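Chapter 4
Gathering Good Examples

By now you have met the idea that a learning system is only as good as what it has been shown. In this chapter we slow down and look at the showing itself - the patient, rather homely business of doing a chore over and over so that a machine may someday do it too.

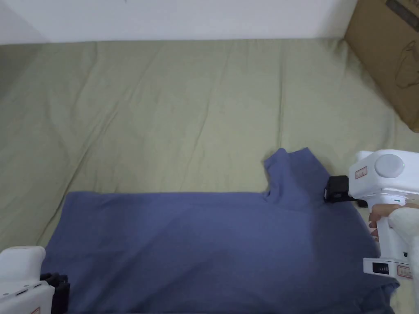 Variety matters more than most beginners expect. When the Inley project set out to record 900 folds, its first plan called for a single shirt on a bare table, and the resulting system was lost the moment anything changed. A creased green sheet under a blue garment, with one gripper at work near the collar, teaches something a tidy tabletop never could, and we will come back to collars in Section 4.2. For now, please keep a notebook handy, and set aside 60 minutes for the first exercise.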